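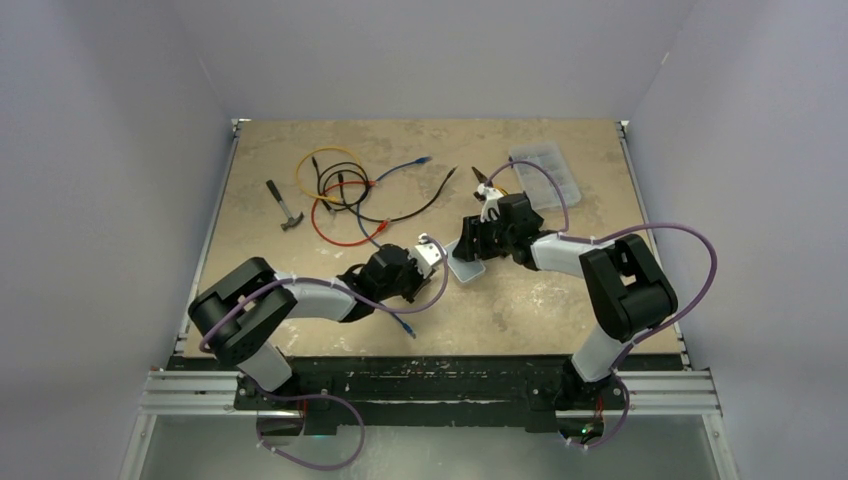
**Two-arm bench, gripper and controller comparison – minutes**

Dremcombe lab, small meeting room. Started 2:00 p.m. Present: bench group, controls, purchasing. Srithong support joined by phone for items 3 and 4 only. The mechanical group sent comments in writing; these are entered under item 2.

**1. Minutes of the previous meeting**

Accepted with one correction. Under "Finger pads," the pad material on the Skusari fingers was recorded as silicone. The order form says polyurethane. Purchasing to correct the parts list as well, where the same error appears.

Open actions from last time:

- Torque limits written into the shared config file: done.
- Replacement wrist bolts: received, not fitted. Carried over.
- Written answer from Isteo on camera exposure lock: not received. Carried over, see item 5.
- Safety stop wired to both arms on a single circuit: done and tested with the arms idle. Test with both arms moving still to be done.

**2. Gripper comparison**

The bench group reported on the two finger sets under test: the standard fingers supplied with the arms, and the Skusari set with the narrower tip. Both sets were run on the same object list (loose cables, connectors, light plastic cases, hand tools) with the same teleoperation setup and the same operators.

Results as reported:

- Plastic cases. No useful difference. Both sets pick from the long side without trouble. Picks from the short side slip with both sets when the case is lying at an angle to the arm.
- Cables, single strand on an open surface. The Skusari fingers are better. The narrow tip gets under the strand and the operator does not have to press into the tabletop. With the standard fingers the strand tends to roll out ahead of the tip.
- Cables, in a tangle. Neither set is good. The Skusari tip picks the intended strand more often but also catches in loops, and on release the strand sometimes stays hooked on the finger. Operators have been opening to full width and backing straight out, which works but is slow.
- Connectors. The standard fingers hold better against twist. The Skusari tip has too little contact area on the larger connector bodies.
- Hand tools. The hammer can be lifted by the handle with either set if the grasp is near the head. Held at the far end of the handle it rotates in the grip. Pliers were acceptable with both.

Discussion. Controls asked if the cable result depended on grip force, given that the force limit was changed partway through the trials. Bench group confirmed that the limit was raised before the second half of the Skusari runs and was not raised for the standard fingers. It was agreed that the cable comparison can't be quoted outside the group until the standard fingers have been run again at the new limit. The connector result was obtained at the old limit for both sets and stands.

Mechanical comments (in writing). The Skusari fingers mount with a 6 mm spacer, and this moves the fingertip forward from where the arm model expects it. The tool offset was updated on the left arm. Mechanical could find no record of the same change on the right arm. Controls checked during the meeting: the right arm still has the old offset. All right-arm placements with the Skusari set are therefore suspect in the reach direction. Picks are less affected – the operator corrects by eye – but the logged fingertip positions are wrong in either case.

Decision: right-arm logs with the Skusari fingers to be marked, kept, and left out of the comparison.

Decision: no purchase of further Skusari sets until the repeat runs are in.

**3. Controller comparison**

Controls presented the Srithong controller against the controller currently on the bench. The trial unit has been on the left arm only. The right arm stayed on the existing controller throughout, so both were exposed to the same room temperature and the same network load.

Points reported:

- Command rate. Srithong was run at 100 Hz, the same as the existing unit. It will go faster but the teleoperation side does not supply commands any faster at present.
- Following error. Lower on the Srithong unit for slow moves. For quick direction changes at the wrist the two are hard to tell apart.
- Delay. The Srithong unit showed occasional late replies of up to 44 ms. These came in bursts. The existing controller did not show them in the same sessions.
- Startup. The Srithong unit needs the arm to be in its rest pose or it refuses to home. The existing unit homes from anywhere, with the operator holding the arm.
- Fault handling. On an overcurrent fault, the Srithong unit drops only the affected joint and reports it by number. The existing unit drops the whole arm. Operators preferred the first, mechanical the second. A single limp joint with the rest of the arm under power put the elbow into the side rail during one session. No damage found.

Srithong support stated that the late replies are consistent with a logging setting that writes to storage in blocks. The setting can be turned off. Controls had assumed it was off by default. Support will send the parameter name and confirm whether a restart is needed after changing it.

Support was also asked if the fault response could be set per arm to drop all joints. Answer: it can, in the next firmware. No month was given. Purchasing asked for this in writing before the trial period ends in December.

Discussion on coordinated moves. With a different controller on each arm there is a fixed lag between left and right, small but visible in the logs when both arms hold one object. Bench group has been avoiding two-handed lifts for this reason. Handing an object from left to right was tried and works if the receiving arm is stopped first.

Decision: Srithong trial continues. A second unit to be requested on loan so that both arms can run on the same controller for the two-handed tasks. If a second unit is not available, the trial unit moves to the right arm and the left goes back to the existing controller, to rule out a difference between the arms themselves.

**4. Cable routing on the arms**

Raised by the bench group. The arm cables have to be long enough for full wrist rotation and the slack has to go somewhere. The present clips hold on the upper link but let the loop at the wrist swing out, and on the right arm the loop can sweep over the back part of the table. In one session it dragged the lid of the parts box.

Options considered:

1. Shorter cables with wrist rotation limited in software to 90 degrees either way. Simple. Rules out some of the connector tasks.
2. Spring guide along the upper link. Adds weight at a point where the shoulder is already warm after long sessions.
3. Extra clip near the wrist and a longer free length at the shoulder, where there is more room.

Option 3 preferred. Mechanical to fit it on the right arm first and leave the left as is for comparison. Srithong support had no objection, provided that the minimum bend radius in their sheet is kept at the shoulder. The call with support ended after this item.

The lower loops at the bases were also mentioned. They don't interfere with motion. No action.

**5. Cameras**

The Isteo camera was compared with the existing fixed camera over the workspace. Color is more even on the Isteo and the image is usable with the room lights dimmed. Its automatic exposure shifts when a white gripper finger fills much of the view, and the tabletop then goes dark. The existing camera has exposure locked and does not show this.

Isteo has been asked twice for the command to lock exposure from software. The manual describes it only for the desktop tool, and the desktop tool does not run on the logging machine. Controls suggested setting the lock on another computer and checking if it survives a power cycle.

Clear and translucent plastic remains a problem for both cameras. The parts box and the light-blue case are both picked reliably by human operators but the detection script loses their edges against the mottled tabletop. A plain dark mat was proposed. Bench group objected: earlier runs were recorded on the present surface and would no longer be comparable. Left open. To be taken up again when the repeat runs for item 2 are complete.

**6. Object layout**

Controls asked that object positions at the start of each run be fixed. The current practice is that the operator puts the objects down by hand and starts. For cables this can't be made exact, but agreement was reached on the following:

- Rigid objects placed against a paper template, template removed before recording.
- Cable cluster placed on the left half, tools outside it.
- Any cable that ends up under an arm at rest is left there. The run is noted as such.

Mechanical asked (in the written comments) that nothing be stored against the side rails. Agreed.

**7. Actions**

| Action | Owner |
|---|---|
| Correct tool offset on right arm, record both offsets in the config file | Controls |
| Mark affected right-arm logs | Bench group |
| Repeat cable runs, standard fingers, new force limit | Bench group |
| Fit replacement wrist bolts | Mechanical |
| Turn off block logging once the parameter name arrives, repeat delay test | Controls |
| Request second Srithong unit on loan | Purchasing |
| Written statement on fault response firmware | Purchasing |
| Extra clip and reroute, right arm | Mechanical |
| Exposure lock test after power cycle | Controls |
| Safety stop test with both arms moving | Controls, with bench group present |
| Paper template for rigid objects | Bench group |

**8. Other business**

The lab is available on Saturday for the repeat runs. Bench group will use it if the offset has been corrected by then.

Purchasing noted that the Skusari invoice lists two spacer sets and one was delivered. To be queried.

Closed 3:35 p.m.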